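Speaker notes - Coated wire in the kitchen: dish racks, plate slots and what sits next to them
Walliven housewares evening, 16/11/2025

Slide 1. Title. Leave up while people sit down. Mention that the handout has the slot drawings and that I will not read them out.

Slide 2. Scope. Domestic racks only, steel wire with a white coating. No stainless, no bamboo, no over-sink models. The Trevaskis rack is in the handout for comparison but I am skipping it tonight for time.

Slide 3. Two dimensions matter: slot pitch and prong height. Pitch is measured center to center along the base rung. Prong height is measured from the rung, not from the counter - the catalogs mix these up and the numbers then disagree by the height of the feet. Isach rack: overall length 523 mm, width 326 mm, height 89 mm without the tray. Pause here. Somebody usually asks for inches; they are on the handout.

Slide 4. Round plates. Contact at two points on the rim plus the rung. A round plate can roll in its slot until it meets the next cross wire. Stable enough if the prong reaches the inner well. A prong that stops at the rim lets the plate lean, and a leaning plate closes the air gap to its neighbor.

Slide 5. Square plates. The flat lower edge spans the rungs, so no rolling. The corners are the problem. They stand higher than a round plate of the same width and they catch sleeves.

Slide 6. Coating failure. Starts at the bends and at the weld junctions. Wear test at Udov: 1,000 load and unload cycles by hand, one operator, spread over August. Coating cracked first at the outside of the tightest bends. Straight runs showed polish marks only. State clearly that this was one rack and one set of plates. Do not let it turn into a ranking.

Slide 7. Pictures. Let people look, then continue.

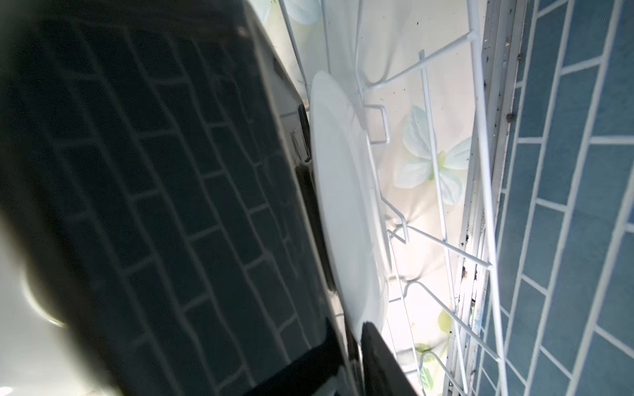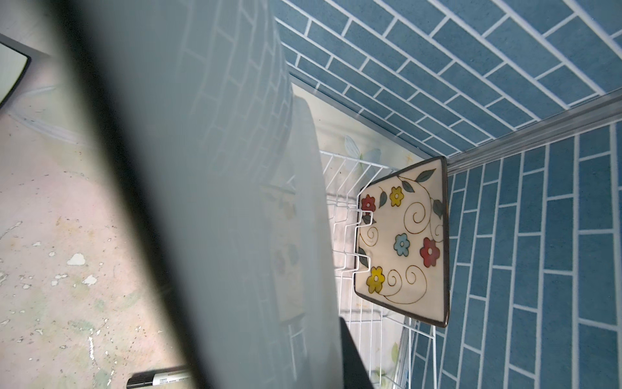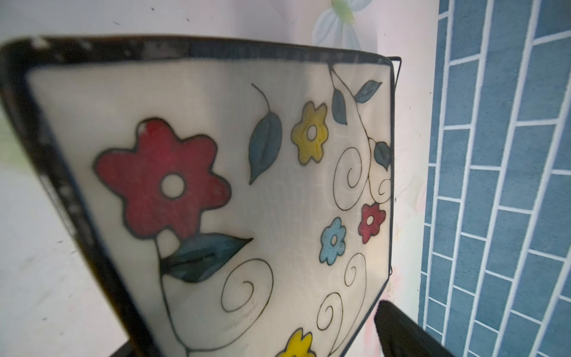
Slide 8. Placement. A rack needs clearance on the loading side equal to one plate width, plus a hand. It should not share a surface with anything that minds water or gets hot. Lamps are the usual offender, and paper or fabric shades suffer first. The floral panel shade from the last picture is a case in point: black metal edging, already scuffed, around a translucent panel with a painted red flower. Drips on a surface like that could leave marks, so I would keep it well away from the draining end. Go back to the first picture if there is interest in prongs - the white plate is upright among zigzag wires, with small hooked bends at its edge. The square plate is in the second and leans slightly to the right. Good place to repeat the point about corners from slide 5.

Slide 9. Open items. Tray slope not measured yet. Feet not compared. Need a second rack before saying anything more about coating.

Questions. If asked about dishwashers: different load, different wire, separate talk. Collect the sample rungs before people leave.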